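# Galería: la cocina de servicio de la Residencia Paredes

La Residencia Paredes abrió sus puertas hace 30 años y conserva, en la planta baja, una cocina de servicio destinada al uso común de sus residentes. Dicho espacio fue objeto del programa de orden y separación de residuos emprendido por la Fundación Deneo en el mes de septiembre. La coordinación correspondió a Facundo Cáceres, responsable de espacios comunes, quien fijó los criterios de uso que se reproducen en esta página.

El programa partió de una consulta interna a la que respondieron 51 residentes. La mayoría solicitó dos mejoras: disponer de puntos de desecho en los extremos del pasillo y mantener despejada la zona de paso entre los armarios. Ambas peticiones fueron atendidas sin modificar el mobiliario existente.

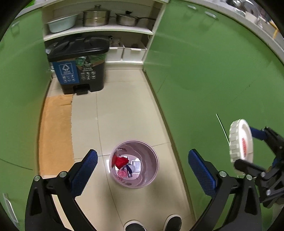 *Pasillo de la cocina, con frentes de armario en verde brillante y estantería blanca al fondo. En primer término, la papelera pequeña con envoltorios; junto a la estantería, el cubo negro.*

La papelera de menor tamaño se reserva para envases ligeros y envoltorios, y debe vaciarse al término de cada turno de cocina. El cubo negro recibe el resto de los desechos. Los tarros de vidrio y sus tapas no se depositan en ninguno de los dos recipientes: se entregan limpios en el punto de recogida del patio, gestionado por la cooperativa Drutetti.

En cuanto al suelo, las baldosas claras se friegan a diario con agua y detergente neutro. La alfombrilla se retira antes de la limpieza, se sacude en el exterior y vuelve a colocarse a lo largo del costado izquierdo, según se entra. Se ruega no desplazarla hacia el centro del pasillo, a fin de evitar tropiezos.

La estantería del fondo es de uso compartido – cada residente dispone de un espacio señalado – y no admite productos perecederos. Los artículos sin identificar se retiran al cierre de cada mes.

Las observaciones sobre el uso de la cocina pueden dirigirse por escrito a la oficina de espacios comunes, a la atención de Facundo Cáceres.

Última actualización de la página: 3 de febrero de 2020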